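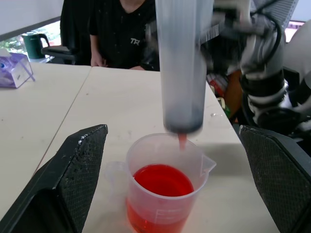
A thread on my grandmother's measurements

Home Explore Messages Saved Profile

23 December 2022

1/ I've spent most of this month typing up my grandmother's recipe notebook, the fat green one she kept in the drawer with the string, and I have some feelings about cups. Settle in, it's a long one.

2/ She lived in Endale for 39 years and wrote everything in her own units. "A blue cup of flour." "The small glass, not full." The blue cup broke when I was 10, so you can imagine how the shortbread is going.

3/ My aunt swears the blue cup was bigger than a regular one. My mother says smaller. I've baked it 3 times now, once each way and once in between, and the in-between batch tasted the most like her kitchen in Blackwood – the one before Endale, with the yellow curtains.

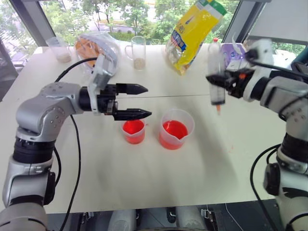 4/ And then there's the cranberry cordial, which only says "sugar until it's right." I weighed mine this time and got 634 grams, which sounds like a lot until you remember how sour those berries are. I wrote it in pencil under her line. I didn't want to write over her handwriting.

5/ If you still have somebody around who cooks this way, please go stand next to them with a kitchen scale. They'll grumble and you'll be in the way, and they might just feed you too!

6/ I'm hoping to have the whole thing printed by September, one for each cousin. The pages with butter on them are getting scanned exactly as they are.

Comments

Fuver: My nana measured rice with a coffee can lid. I still have the lid and I still get it wrong.

Clulesik: "Sugar until it's right" is going on my fridge. Will you share the shortbread when you've settled on it?

Fuver: Seconding the shortbread please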